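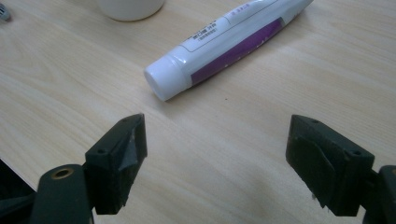
*Figure 4.1 White tube with a screw cap and a purple stripe, on a wooden tabletop.*

# Chapter 4: Taking the history

By the time you reach this chapter you will have spent a good many pages on examining animals with your hands, eyes and ears. Now we turn to the part of the consultation that happens mostly through conversation, and I will admit straight away that it is my favourite. A good history is a lovely thing. It can narrow a long list of possible causes down to a handful before you have even lifted the cat out of its basket, and it does so with no equipment and no needle.

It is also a skill. Some people arrive at vet school already at ease with strangers, and that helps, but being easy to talk to and being able to take a history are quite different abilities. I have watched very shy students become superb at it. They tended to be the ones who listened to the end of a sentence.

## What you will learn

When you have finished the chapter and the exercises at the back, you should be able to:

- open a consultation with a question that lets the owner tell the story in their own order
- separate what an owner has seen from what they have concluded
- build a timeline for a problem that has come and gone
- ask about diet, medicines and home care without making the owner feel tested
- write the history up so that a colleague can use it

## 4.1 The owner as witness

Your patient cannot tell you when the itching started. Somebody else was there, though, and that person knows things about the animal that you could never find out in a ten-minute appointment: which side it sleeps on, how long it usually takes over breakfast, whether it jumps onto the sofa or has begun to climb. Treat this as evidence, with all the strengths and weaknesses that any witness brings.

The main strength is familiarity. Owners notice small changes very early, often before there is anything to find on examination. "He's just not himself" sounds vague, and new graduates sometimes write it off, but it deserves a follow-up. Ask what he would be doing if he *were* himself. You will usually get something quite exact in return – he would have met her at the door, or he would have stolen the other dog's biscuit by now.

The main weakness is interpretation. People naturally tell you what they think is going on. An owner who says "she's constipated" may have seen a cat straining in the litter tray, and as you will remember from Chapter 2, a cat straining in the tray may have trouble passing urine. In a male cat that mistake can be deadly. So take the word "constipated" politely, put it to one side, and ask what the owner saw. Where was the cat? What position was she in? Was anything left in the tray afterwards?

The same care is needed with "vomiting" (could it be regurgitation?), "fit" (could it be a faint?) and "limping" (on which leg, and how does the owner know?). We shall come back to each of these pairs in section 4.4, where there is a full set of prompts for telling them apart.

## 4.2 Opening the conversation

Begin wide. "Tell me what's been happening with Biscuit" is hard to beat. Then wait. Most owners will give you their story in well under two minutes if they are left alone with it, and the order in which they tell it shows you what worries them most.

Closed questions come later, and they have a real job to do. You need to know whether the dog is drinking more, and a wide question may never get you there. The trouble starts when closed questions come first, for then the owner learns very quickly that their part is to say yes or no, and the one odd detail that would have solved the case stays in the car park.

Sotiris Tzavaras, who taught me in mixed practice in Plekel, kept a notebook of what he called "door handle remarks", the things owners said as they were leaving. By the time he retired he had written down 247 of them. A few were jokes and several were about the parking. A surprising number were the diagnosis. "I don't suppose it matters that he ate the slug pellets" is the one everyone remembers, and the dog did very well, I am pleased to say. Sotiris took to asking, halfway through every consultation and always in the same cheerful voice, "And what haven't I asked you about?" Do borrow it!

## 4.3 Asking about life at home

Many owners feel a little guilty when they come through the door. They suspect they have fed the wrong thing, waited too long or missed a tablet. If your questions sound like a checklist of faults, you will be given the answers they think you want, and those are of very little use to you.

Wording matters enormously here. Compare "Do you brush his teeth?" with "How do you get on with his teeth at home?" The first invites a hopeful yes. The second leaves room for the truth, which might be that they tried it twice in May and he hid behind the washing machine. Once you know that, you can help.
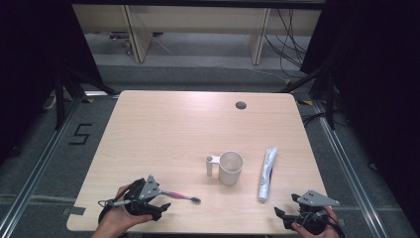
The same approach works for food. Ask the owner to take you through yesterday, from waking up to bedtime, and include everyone in the house. Toddlers in high chairs are generous feeders, and so are grandparents. In a family with several pets, find out who eats from whose bowl. A cat on a carefully chosen kidney diet who finishes the other cat's supper each evening is not really on that diet, and you could spend weeks puzzling over the blood results.

For medicines, ask to see the packets. Owners often give supplements, worming products bought elsewhere or leftover tablets from a previous animal, and they may not think of these as medicines at all. Be especially alert to human painkillers. Keep your face and voice relaxed as you ask, and if the answer is alarming, thank the owner for telling you before you do anything else.

### Case box: Rorner, a seven-year-old Labrador

Rorner was brought to the Fedoruk surgery with a cough. The owner's opening account was brief: it had started a fortnight earlier and was worse at night. Asked to describe a typical evening, she mentioned that he had stopped going upstairs and now slept in the hall. Asked what he did on walks, she said he was "being very good" and staying close to her.

1. Which of these statements are things she saw, and which are her reading of them?
2. Write two further open questions you would like to put to her.
3. Now write three closed ones, and say what each answer would change.

Keep your notes. We return to Rorner after the section on timelines, with the findings from his examination.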